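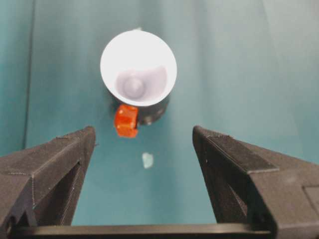
Ruoxi Xia
Updated August 28, 2025

How to Get a Plain Tablecloth to Lie Flat

A patterned tablecloth will forgive you. You can spill on it, fold it badly and store it under the waffle iron, and the little lemons will cover for you. A plain one keeps a record of everything you have ever done to it. I own several plain ones, so I have had time to work on this.

What you need: the cloth, an iron, a spray bottle of water, a table, and one cup or bowl. If your table is bare wood, you also want a thin pad underneath. Mine is the Tosta pad in the short length, which stops just shy of the corners and has annoyed me since April.

Step 1. Wash and half dry
Check the care label first, then wash the cloth by itself on cool. Take it out of the dryer while it is still damp. If you forget and it comes out crisp, spray it all over, roll it up like a sleeping bag and leave it in the bathtub for over 2 hours. You will forget it there too, but the tub is a good place for it.

Step 2. Iron from the middle
Turn the cloth wrong side up and start in the center, working out toward the hems. Going the other way just herds the wrinkles into the middle, where the salad goes. Use the hottest setting the label allows and no hotter. I have a scorch mark shaped like Florida on a cloth from Moffat, shade 1611, long discontinued, and I think about it more than I should.

Skip the ironing board if the cloth is bigger than the board, and it always is. Lay a thick towel on the table and iron there, a section at a time.

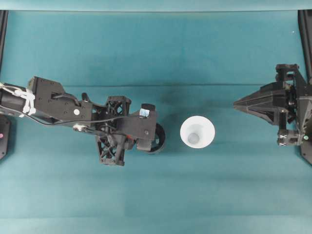 Fold lines are harder to get out than ordinary wrinkles, and they deserve their own round with the spray bottle. Soak the line, press the iron straight down on it, lift, move along. Don't slide. The faint crease running across the teal cloth, about a third of the way down, is the kind I mean: you can stop noticing it if you sit at the right chair, and guests never sit at the right chair. The softer wrinkles I would leave alone. A hand run over them before dinner does nearly as much as another pass with the iron.

Step 3. Lay it and let it settle
Carry the cloth to the table draped over both arms. Drop the center first and pull the edges out, short sides before long sides. Tug hems, never corners — a corner pulled hard leaves a diagonal ripple that will outlast the meal.

Now put your cup in the middle and tug gently once more, all the way around. The cup holds the center still while you fuss with the edges. Use an empty one. I learned this with coffee, at my sister's place in Ilcombe.
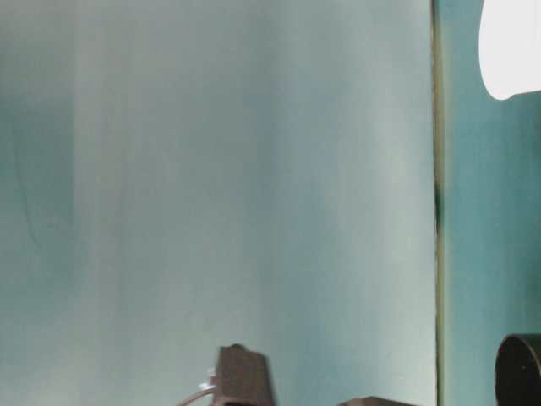 Leave it overnight if you can. A cloth that has hung on the table for a while drops a little at the sides and gives up some of its smaller grudges.

Step 4. Put it away rolled
Save the cardboard tube from your next roll of gift wrap, cover it with tissue paper and roll the cloth around it, right side out. If you must fold, fold in 3 lengthwise and change where the folds fall each time. Store it on top of things. The waffle iron can go somewhere else.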